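Política treinada com demonstrações de pinça manual: como vocês dividem treino e teste sem se enganar?

Neema Were
27 de outubro de 2025

Oi, pessoal! Primeira vez que escrevo nesta parte do site, normalmente só leio. Estou tentando reproduzir um resultado de clonagem de comportamento numa tarefa de guardar frutinhas numa caixa, com duas pinças, uma para cada mão. Gravei 200 demonstrações, treinei uma política de difusão bem padrão e a curva de validação ficou linda, descendo o tempo todo. Aí fui para o robô e a coisa desandou: a pinça chega perto da fruta, fecha um pouquinho antes da hora e sobe com nada. Às vezes fica repetindo o mesmo gesto no ar, dá até aflição de ver.

Separei o conjunto de validação por sorteio de quadros, 88% para treino e o resto para validação. Um colega da Mrema olhou e fez cara feia, mas não soube me dizer direito o que estava errado (ou não quis, sei lá). O meu palpite era falta de dados, e já estava me preparando para gravar outro tanto em dezembro. Antes de perder esse tempo todo, queria saber: o problema é a divisão, é a quantidade ou é outra coisa? E quantas tentativas no robô vocês costumam fazer antes de acreditar num número?

Obrigada desde já!

Urberg

É a divisão. Quadros vizinhos do mesmo episódio são quase iguais, então a validação virou cópia do treino. Separe por episódio. E perda de validação baixa não garante nada no robô, use só para ver se o treino quebrou.

Jivau

Concordo com o Urberg, mas acho que ele parou no meio do caminho, porque eu separei por episódio e ainda assim me enganei feio! Conto como foi comigo.

A minha tarefa era prima da sua. Gravei tudo em 14 sessões e, na primeira rodada, sorteei episódios soltos para o teste. Só que numa sessão a toalha é a mesma, a luz é a mesma, a caixa quase não sai do lugar. O modelo decora a mesa, e no teste encontra a mesma mesa. Quando passei a deixar sessões inteiras de fora, a ordem entre os meus modelos mudou: o que eu achava melhor caiu para último. Doeu um pouco, mas foi a coisa mais útil que fiz no projeto.

Hoje faço assim: sessão inteira fora do treino, e dentro dela olho separado o erro nos instantes de fechar a pinça. A média do episódio inteiro esconde tudo, já que a maior parte do tempo é a mão viajando de um lado para o outro, que qualquer modelo aprende. Esse seu "fecha antes da hora" mora justamente naqueles poucos quadros.

Outra coisa que eu conferiria antes de gravar mais: o atraso entre a imagem e o sinal de abertura da pinça. No meu caso as duas gravações estavam desalinhadas e eu ensinava o robô a fechar cedo, com toda a boa vontade do mundo. Pega um episódio, vai quadro a quadro até o contato e compara com a curva de abertura. Dá para fazer numa tarde (com café).

Vou deixar um quadro das minhas demonstrações, bem no tipo de instante que eu uso para essa conferência:
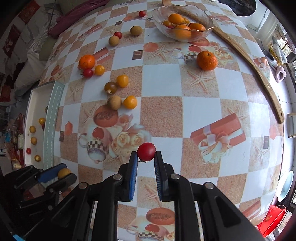
Tomate-cereja entre as pontas da pinça central; a outra pinça segura uma frutinha junto da ponta da caixa.

Repara que tem muito tomatinho e fruta pequena de cor parecida espalhada pela toalha, e a própria toalha é cheia de desenho. Eu gosto disso no treino, mas complica a avaliação: se você só anota "pegou / não pegou", perde os casos em que a política hesita entre duas frutas vizinhas. Eu anoto em qual etapa falhou: aproximação, fechamento, transporte ou soltura. Foi nessa planilha que enxerguei o meu problema de atraso.

Sobre o número de tentativas: com 9 por condição eu não publicaria nada, a diferença entre dois modelos some no ruído. Serve para decidir se vale a pena continuar, e olhe lá. Para comparar modelos, fixe as posições iniciais, repita as mesmas posições para todos e alterne a ordem dos modelos. Quando eu rodava um inteiro e depois o outro, a luz da janela mudava e bagunçava tudo.

Se depois disso ainda faltar dado, aí sim grave mais, só que em mesas diferentes. Mais episódios na mesma mesa me ajudaram bem pouco.

Hultico

Aqui resolvi trocando o codificador de imagem por um pré-treinado maior. Não medi direito, mas melhorou bastante. Também diminuí o tamanho do bloco de ações, e a repetição no ar ficou mais rara. Talvez valha testar um de cada vez, coisa que eu não fiz :)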